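Section 4. Setting Up the Sitting Area

Now that the glass-topped table from your Skotness set is standing on its base, it's time to find it a home and bring the chairs in around it. Please don't rush this part. An extra few minutes now will save you dragging everything about later on, and glass is not a thing you want to drag!

Before you begin, sweep the floor where the table will stand. Grit under the base can leave scratches, and it can also make the table rock a little, which is very annoying once there's a drink on it.

1. With a helper on the opposite side, lift the table by its base and walk it slowly into place. Leave yourselves a comfortable path to the wall behind.

2. Press gently on each corner of the glass in turn. If you feel any movement, lift the top off, check that all 4 clear pads are seated, and lay it back down.

3. Bring in the wicker chairs and set them on different sides of the table. The curved backs look lovely from across a room, so do try a few positions before you settle.

4. Push each chair in slowly until it is tucked up to the table, watching that the weave doesn't catch on the edge of the glass.

5. Add any other chairs you like. Plastic ones and folding ones are perfectly good company for wicker — we mix them all the time.

Note: Storage bins do nicely side by side against a wall, where you can still reach the lids without moving a chair.

Caution: Never sit, kneel or lean your full weight on the glass. Don't lift the table by its top, even for a short distance.

Caution: Wipe up spills with a soft, damp cloth. Scouring pads will dull the surface for good.

If a pad is missing, ask for spare part 895 and we'll gladly send you one. 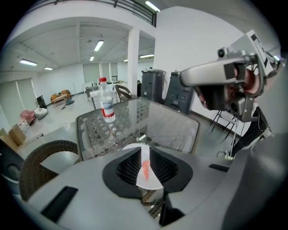

Figure 5. Glass-topped table with wicker chairs, and bins against the wall.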